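Filed under: Workplace Studies / Small Objects
Reading time: 2 min

4.2 The cup as a standing invitation

Participants in the desk diaries had strong views on where pens live and weak habits about putting them there. Of the 526 diary entries coded by Fung and Niskanen, 104 mention a pen cup by name, usually in the tone reserved for a gym membership. One respondent at Clellex described hers as "where the markers would be if I were a better person." We have treated this as data.

Figure 2 sets out the arrangement we call the near miss: a cup with nothing in it, and markers lying on the table within easy reach.

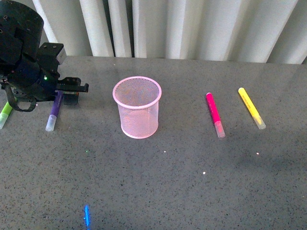 Figure 2. Pink mesh cup, empty, with a purple marker and a lime-green one on the speckled gray tabletop.

The near miss was the most common state recorded at both sites, ahead of the full cup and well ahead of the cup full of something else (paper clips, a spoon, in one case a smaller cup). Koskela's earlier account puts this down to effort. We doubt it. Setting a marker down beside a cup takes much the same trouble as dropping it in, and our diarists were not tired people. They were people who expected to need the marker again in a minute, and who went on expecting it until October.

Mesh may play a part. Several entries complain that a see-through cup looks untidy when full, a fault its owners had avoided by the simplest available means. Color did less than we had hoped: pink cups were remembered more often and used no more.

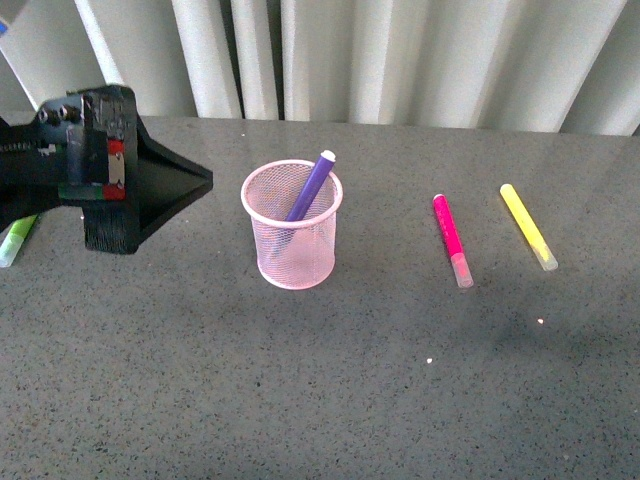 Does a second cup help?

It made things slightly worse. The 11 participants given one spent the first week deciding which cup was for markers, and most of them left the markers on the table until the matter was settled.

Section 4.3 turns to drawers, where the evidence is harder to see and the diarists were less forthcoming.

Last updated: October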